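Open Day at Gillau: The Day the Arm Let Go

I have been to a fair number of robot open days, and most of them show you the thing working and then give you a pen. Gillau did something I liked a lot more. Halfway through the morning Gladys Henao, who runs their handling lab, put up a fault log on the big screen and said we were going to spend the rest of the visit on a failure. And then we did, for the better part of 3 hours, and I would have stayed longer!

First the setup, for anyone who hasn't followed the Brullard project. Brullard is a bench arm meant for the dull end of event work: badges into holders, holders onto lanyards, lanyards into bags in the right order. The customer for the trial was the Sellurstead conference, which wanted 1,000 badge sets made up ahead of its April meeting. On paper that's an easy job. Cards are flat, holders are all one size, clips are all one type. The trouble is the strap. A strap has no shape of its own, and every time you put it down it lies some other way.

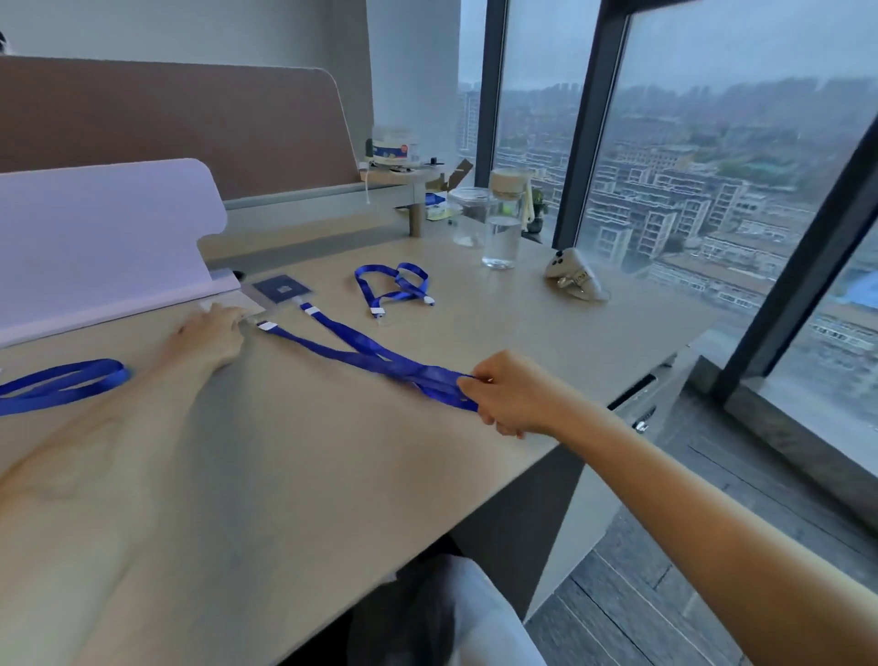
The fault came well into the run. The arm had picked up a lanyard by what it took to be the clip end, but there was a fold in the strap and it had hold of the middle. It lifted. The loop swung out, caught on the edge of the parts tray, and the arm felt the pull and did what it had been told to do with a pull, which was to pull harder. The tray came off its pegs and went over the front of the bench, holders and all, right where the operator would normally stand to refill it.

The operator was Dumisani Botha, and he was out of the way, reaching for a fresh bag of clips. He told the story himself and he tells it very well, with sound effects. He hit the stop button, the arm froze, and then (this was the part that made the room go quiet) it let go. Stopping had cut the air to the gripper, so the fingers opened and whatever was left hanging came down too. With a lanyard, who cares. With anything heavy you'd care very much.

So there were 2 faults in one, and Gladys was careful to keep them apart. The bad grasp was a vision problem. The software had been trained on 3,000 pictures of lanyards, nearly all of them laid out neatly, and hardly any with the strap crossed over itself. The letting go was a design problem and had been sitting there since the first day, written in the manual, on a page everyone had read.

I asked whether the pull limit had been set wrong. Dumisani said no, it was set exactly as planned, and the plan was wrong! They had picked the number so the arm could snap a stiff clip shut, and the same number then applied to everything else it did. Now there's one limit for closing clips and a much lower one for lifting and moving. If a strap snags, the arm stops, backs up a little and waits for a person. It's slower. I watched it do this on the demo bench with a strap hooked over a peg on purpose, and the backing up is surprisingly gentle, like a dog handing over a shoe.

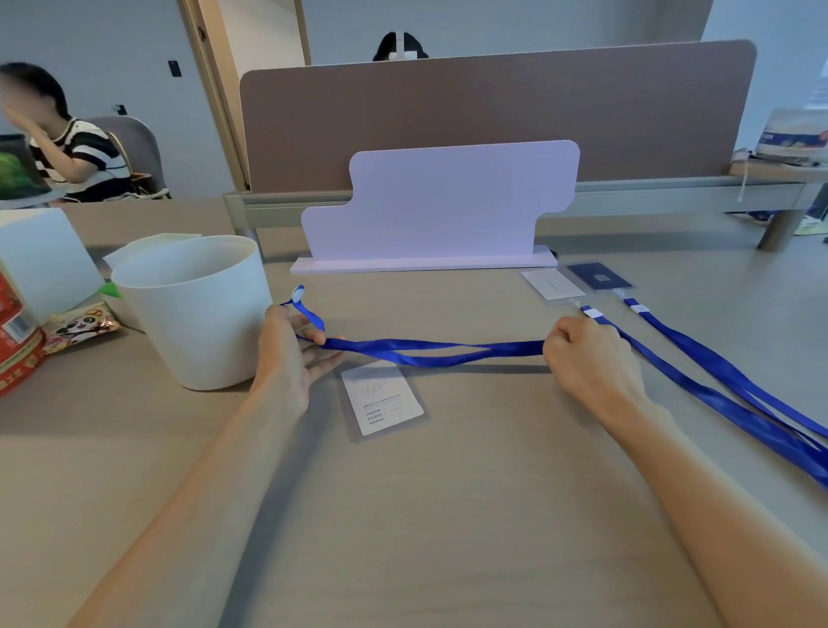

The gripper fix is a spring that holds the fingers shut when the air goes. A small firm called Bright made the part for them, and we got to pass one around. It's stiffer than it looks and I pinched my thumb. There's also a hand release on the side, so you can get a finger out of it, and that was added after somebody on our tour's morning group last year asked what would happen if you couldn't. Good question, whoever you were.

The bit I keep thinking about is the tray. It used to just sit on pegs. Now it's held down with two screws, and the refill spot has moved to the side of the bench, out of the arm's reach. Cheapest change of the lot, and Dumisani's favorite.

The Sellurstead badges did get done, by the way. The team finished them by hand that evening, and Gladys admits she put a few of the cards in backwards.

Gillau plans to run the tour again and I'd go for the fault log alone. Wear flat shoes, the lab is up a lot of stairs. Ask to see the old tray, which has a dent in one corner and hangs over the coffee machine.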